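Leave the washing-up until morning

My mother's rule was that you never went to bed on a dirty sink. I kept to it for 30 years, through two share houses, a marriage and a run of rentals, and I gave it up last December. I now leave the evening dishes until morning, and I think more people should.

I know how this sounds. A sink with things in it at bedtime is supposed to say something about the person who owns it. When I mentioned the change to my neighbour Visitación Palacios she looked at me as though I'd stopped brushing my teeth. But the case for the late wash-up is mostly habit, and I had never looked hard at what it cost me.

What it cost was the last hour of the day. We eat at 8 in our house, later in summer. By the time the plates are scraped and the leftovers are in the fridge, everyone is tired. Washing up tired is how I chipped the good serving bowl, and how greasy glasses ended up back in the cupboard. It's also when the arguments happened. Most of the cross words in my kitchen have been about who was doing the pans, and nearly all of them were said after nine at night.

In the morning the same job takes less time and I don't mind it. The kettle is on anyway. There's light through the window over the bench, so I can see what I'm doing. I wash while the tea draws and I'm done before the toast.

There are fair objections. The first is ants, and anyone living north of Newcastle will raise it before I finish my sentence. My answer is that leaving the dishes is different from leaving the food. Scrape everything, give it a quick rinse and put the scraps outside. I've had no more ants this year than in any other. If you have cockroaches, or a kitchen that stays hot all night, then do it your own way and ignore me.

The second is smell. A rinsed plate doesn't smell by breakfast. A pan of fish does, and I wash those at night. The same goes for anything that's had raw chicken on it, and the board and knife with it. I'm talking about bowls, mugs, cutlery and the odd saucepan.

The third objection came from Efe Garba, who I used to share a house with, and it's the best one. He said that a person who leaves dishes until morning will soon be leaving them until the next night. I have seen this happen. In that house the pile once got so high that Efe ate cereal out of a measuring jug. I don't think the hour of the day was to blame, though. There were five of us and no agreement. Any routine would have failed there, and the nightly one did.

What I would ask of anyone trying it is some order in the sink. Don't fill it with water overnight, as cold greasy water is horrible to put your hand into and you can't see the knives. Keep the sharp things on the bench. Stack by size if you can be bothered. Keep electrical leads well back from the tap as well, which applies at any hour but matters more when you come in half asleep.

I'd also stop treating the kitchen as if it were about to be inspected. Ours is a working room. There is usually a cup standing near the sink, a cord from one thing or another looped behind it, and something round and yellow in the basin that should have gone elsewhere. It took me years to see that as a kitchen in use. Magazines show benches with a single lemon on them, and I suspect the people who live there eat out.

My mother came to stay for 3 weeks this year. On the first night she washed everything after I'd gone to bed, and dried it, and put it away in the wrong cupboards. On the second she did it again. Later in the visit she left two mugs and a saucepan and went off to watch the cricket highlights. She hasn't changed her mind, and she told me so on the phone last week.

My view is that the dishes need doing once a day, properly, by someone awake. For some households that will still mean after tea. For mine it means half past six in the morning with the radio going, and I wish I'd started sooner.
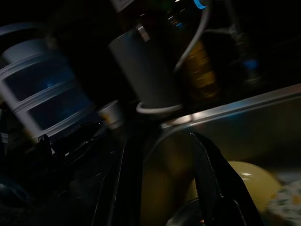
Letters in reply to last month's column

Kimutai Makokha writes that a plastic tub inside the sink solves the whole problem, as it can be lifted out when somebody needs the tap. I tried one for a while and found it took up too much room, but he has a double sink and I don't.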